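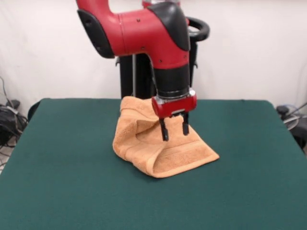
Can a robot do the laundry yet?
Parts of it, slowly, with somebody standing by. Washing and drying were automated decades ago. Getting a clean towel from a heap to a flat square on a shelf is the part still open, and it's most of what we cover today.

AUTOMATION AND EVERYDAY WORK
Lecture 3 notes — Chores: what machines can and can't do yet
Tuesday, March 30, 2021

Notes are rough, fill in from your own. Slides go up later this week.

Leftover from last time
Definition we're using: a chore is "done" when a person would not redo it. Strict on purpose. A shirt folded so badly you fold it again = not done. Several of you lost points on the short paper for counting attempts as finished jobs.

Why cloth is hard
Rigid object (mug, box, bracket): know where it is and which way it's turned, you know nearly everything. Six numbers.
Cloth: no fixed shape. Same towel, endless shapes. Corners hide inside folds. Move one bit and the rest moves too, not always how you'd guess.
Also hides itself. Look at the towel in the gripper — one pointed corner out at the front right, easy enough. Where are the others? You can't say from one view and neither can the software.
The woven band near the border is a useful clue. Different texture, runs parallel to an edge on most towels. A person uses it without thinking, by feel. A camera system has to be taught to look for it, and then it fails on the towel that has no band.

Two fingers
Thin flat fingers pinch well. What they don't do is slide along an edge and feel for the corner, which is how most of us find it. Pinching a bunch of cloth is the easy step. Pinching ONE layer is the hard step. Pick up two layers by mistake and every fold after that is wrong.
One arm vs. two: with one arm you drag and drop, use the table as your second hand. Surface matters then. Felt grips cloth a bit, a slick counter doesn't, so a method tuned on one may not carry over to the other. Ask what table they used!! Goes for any demo.

Steps in folding a towel (know these for the quiz)
Find it. Grasp it. Lift or spread until a corner shows. Regrasp at corner. Get second corner. Flatten. Fold, fold again. Put it somewhere.
Most published demos start at "flatten." Somebody already laid it out. Check the start of the video, not the end.

Case A: Agbeko towel trial
Agbeko ran 3393 grasp attempts on crumpled hand towels, single arm, July of last year. 3272 ended with cloth held in the gripper. Sounds great. But "held" was the whole test — no check for corner, no check for single layer. So by our definition we learn very little about folding. Good numbers for grasping, don't stretch them further than that. Discussion: what would you have measured insted?

Case B: Sturkberg hotel linen line
Sturkberg is a commercial laundry, sheets and flat towels. Big feeder and folder machines, been there for years, very fast. But people stand at the front and clip corners into the feeder by hand, all shift. So the machine folds and the human does the untangling. That split tells you where the difficulty sits.
Same pattern on a lot of shop floors. Machine does the repeat motion, person does the loading, sorting, jam clearing.

Case C: Farkier dishes pilot
Short one. Farkier tried loading a dishwasher in a test kitchen in Tesholm. Plates ok. Bowls mostly ok. Wet forks stuck together in the sink, no. They dropped cutlery from the pilot and still called it dish loading. See reading 2.

Where things stand (my opinion, argue with me in section)
Floors: yes for vacuuming if you pick up first. Picking up is the chore though.
Dishes: partly.
Laundry folding: one item type at a time, slow, in a lab. A mixed basket, no.
Beds: no.
Box moving in a warehouse: yes with known boxes.
Bin picking of mixed parts: getting there, depends alot on the part. Shiny and clear ones still bad.

Speed — a point people skip. Many clips are sped up. Look for the small "4x" or "10x" in the corner. Slow is fine if it runs overnight and needs no help. Slow plus a person watching is worse than doing it yourself.

For next time
Readings 2 and 3. Then take a towel, drop it on a table, fold it with one hand using thumb and one finger only, other hand behind your back. Write down each regrasp and what you were looking for when you made it. Then do it with your eyes shut. One page, due at start of section. Limit yourself to 30 minutes, it's not a contest.

Quiz covers lectures 1 to 3, mostly the steps list and Case A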